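Compare grippers on the clutter, not on the cube

Most gripper comparisons I read are won before the first grasp. The vendor picks the object, the object suits the fingers, and the success rate lands in the high nineties. I have spent since June comparing two parallel grippers, the Danley and the Drudeo, on the same simulated arm. My view is that a single-object score should not be published at all.

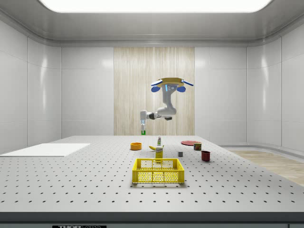 Does a simulated comparison tell a buyer anything useful? It tells them the order in which the grippers fail, and under which approach angles, but the absolute rates should be thrown away.

We ran 200 grasps per gripper at Potirholm, with one controller and one set of gains. On the cube alone, the Danley scored 94 percent and the Drudeo trailed it by 2 points. With the full object set on the table the ranking reversed. The cause was finger clearance, a number that neither data sheet gives.

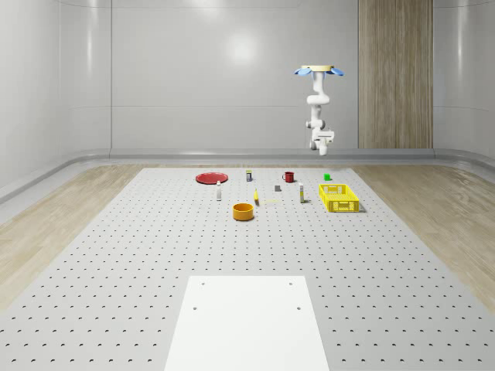 Clearance is set by the neighbors of the target as much as by the target. A layout should therefore mix heights and footprints, and it should be fixed and shared. Ours puts a flat red plate, a mug and an open bowl on the same table as a slotted yellow crate, and each asks for a different approach. The plate is the hardest of them. A parallel gripper has to get a finger under a thin rim, and contact models disagree on what happens next.

Camera placement deserves the same discipline. Moving the viewpoint changed our results by up to 15 points – more than swapping the gripper did. A report that leaves out the camera pose can't be repeated.
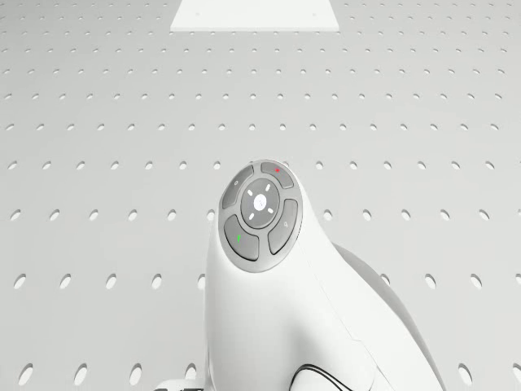 Control pad on the white housing, perforated surface behind.

Then there is mounting. An arm hung from above reaches down between objects easily, but its wrist limits differ from those of a bench mount. Results from one should not be quoted for the other. I would also record the open width at the start of each approach, a setting that is often left at its default.

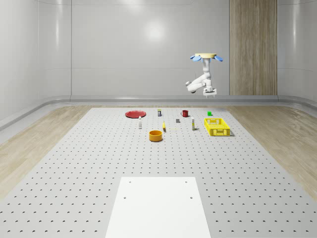 Rüegg objects that a fixed layout will be tuned against within a year, and that random placement with a published seed is safer. I accept the risk of tuning. Random placement, however, needs far more trials before two close grippers separate, and small labs will not run them. I would publish the fixed layout first and add seeded variants once the contact model has been checked against hardware.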